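Thursday, October 25, 2018

Cloths and the white table, continued from the morning.

Melaniia Kostiuk washed the cleaning cloths again at 47 minutes, without softener. I folded them after lunch. My folding is still not so even, the corners do not meet, but for the shelf it is good enough.

The order stays as we agreed in April: gray at the bottom, then purple, blue on top. The blue one is only for the screens – please do not take it for the table.

The marker on the tabletop I did not clean yet. I want first to try the Turkari spray on a small spot near the wall side.
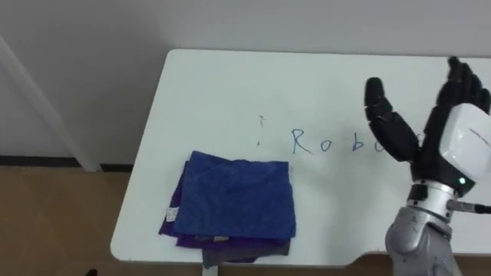

If the spray leaves a shine, I will go back to plain alcohol and write it down. Still to do: order 6 more cloths from Wotside, and ask Melaniia where the second bucket is.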